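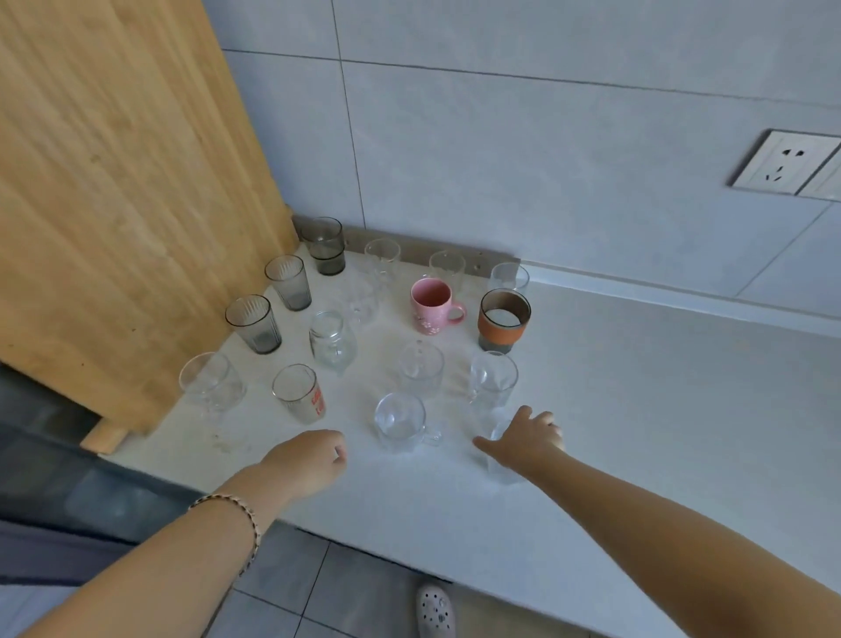 4.2 Where the cups end up

Much of the writing on household order takes it for granted that people sort by kind. Mugs go with mugs, glasses with glasses, and whatever is left over goes at the back. This is what the Dullex guide tells new tenants to do, and it is also what most of our households said they did when we asked them in July. We had doubts about it then and we have more doubts now. A stated rule is cheap. A person who has just been asked by a researcher how the kitchen is kept will usually come up with one, and it will usually be a rule that sounds sensible.

The Landuncombe study followed 20 households, 6 of which had a counter that ran into a corner. We logged 1,911 placements of a cup, glass or mug on a counter. Of these, 1,525 could be coded for position and for the kind of vessel placed next to it. The rest were dropped, mostly where the two coders could not agree on what counted as "next to." We note this early because the loss is not small, and because we suspect it is not random. Crowded counters are harder to code than tidy ones, so the coded set probably makes people look neater than they are.

Riviere's earlier work (with the Zokby kitchens) reported that drinking vessels gather in corners because corners are "dead space," and that households learn this over time. The claim may be right, but his data cannot show it. He had no measure of learning and no kitchens without a corner to compare. A corner also has two walls, and a person setting down a glass while thinking of something else may just want it away from the open edge. We would need to see the same person in two kitchens before saying much more.
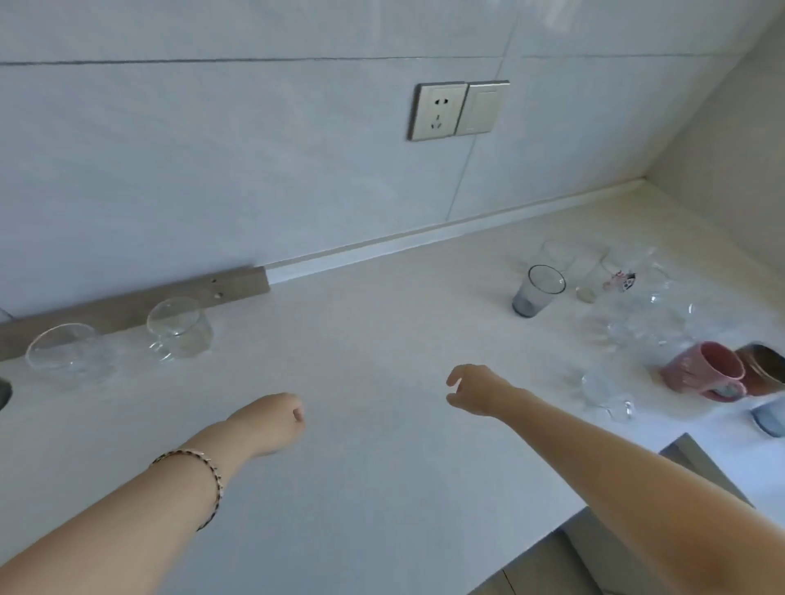

The trouble with the idea of "dead space" is that it is worked out after the fact. If a spot holds things that are rarely moved, it is called dead. If the same spot is cleared for chopping, it is called a work area. Four of our coders were given floor plans of the counters with nothing marked on them and asked to shade the dead space. They agreed on very little beyond the far corners, and one coder shaded the strip under the wall sockets while another left it out on the grounds that a kettle would go there. We have therefore avoided the term in what follows and speak only of the back edge, the corner and the open counter.
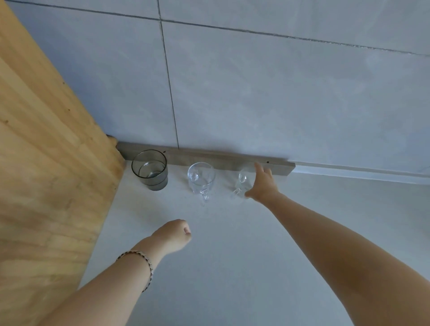 Rows are a different matter from clusters, and we think the two have been mixed up in past work. A cluster can come about with no plan at all. A row seems to ask for a little care, and it is tempting to read it as proof of a sorting rule. We are not convinced. In Figure 7 three glasses stand along the back of the counter, just in front of the metal strip, and the one at the left, nearest the big board, is a smoky dark gray tumbler. The strip gives a straight line to set things against, and a line of that sort could produce a row whatever the person had in mind. Fikre makes a similar point about shelves with a raised lip – people line things up to the lip and later describe the result as their system.

Figure 7. Glasses in a row at the back edge of a corner counter.

None of this shows that people have no rules. It shows that a finished row is weak evidence for one, and that the order in which things were set down has to be part of the record. Our own coding sheet left order out in its first version, which limits what we can say about the early visits. Section 4.3 uses only the later ones.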